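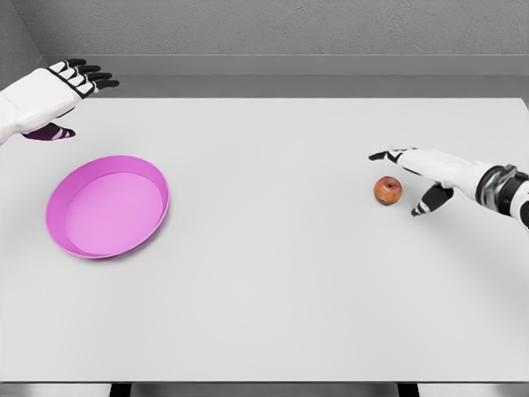

Five-finger hands vs. a plain two-finger gripper - is anyone getting real numbers?
Forum: End effectors and hands

kane_tautahi
Posted January 23, 2024
I've been running the Urkilon hand model in sim against the parallel gripper we already own. Apple to tray, 200 tries each, same controller, same start poses. The gripper wins and it isn't close. Before I tell my boss to skip the five-finger quote, has anybody seen a hand earn its price on pick and place? I don't mean a sales video.

moss_and_solder
How many of the misses were the thumb? On ours the thumb comes in low and nudges the apple before the index finger has closed. Then it rolls, and you're chasing it across the table.

kane_tautahi
Most of them. I raised the approach by 20 mm and got fewer rolls but more drops. So now I have a different problem.

Obed Yakubu
I'd be careful with any of this. What friction did you give the fingertips? The Urkilon defaults are a guess, and a round object on a bare table is where a bad guess hurts most. We logged 1,243 grasps in sim before trying the real hand, and the ranking of our three grasp types flipped completely.

kane_tautahi
Defaults. Fair point, but the gripper has the same defaults, so I don't see why only the hand gets the excuse.

Obed Yakubu
Two flat pads care less. They squeeze from opposite sides and they're done. A fingertip touches at a small patch, and the contact model has to get that patch right. Not saying the hand would win on hardware. I'm saying your test can't tell you.

pallet_jack
Or the test is fine and hands are a bad buy for moving fruit. We had a Bergeron hand on loan in September. Lovely thing, spent more time being recalibrated than picking. Went back to suction.

moss_and_solder
Suction on an apple with a stem dimple? Good luck if it lands top side up.

pallet_jack
Come in from the side. Works for us.

wrenfield
Is the left hand doing anything in your setup, Kane? If it's only parked over by the tray, you're paying for a second arm in the comparison and getting nothing back. Try one where it has to hold the tray still.

kane_tautahi
Parked for this one. I'll try a tray-holding task, though that feels like picking the task to suit the hand.

wrenfield
Well, yes. That's how you find out what it's for.

Obed Yakubu
Sweep the friction first. 400 runs from low to high, both tools, and post the misses as well as the hits. If the gripper is still ahead across the whole range I'll shut up.

kane_tautahi
Deal. Starting it tonight with the Karkico controller left as is.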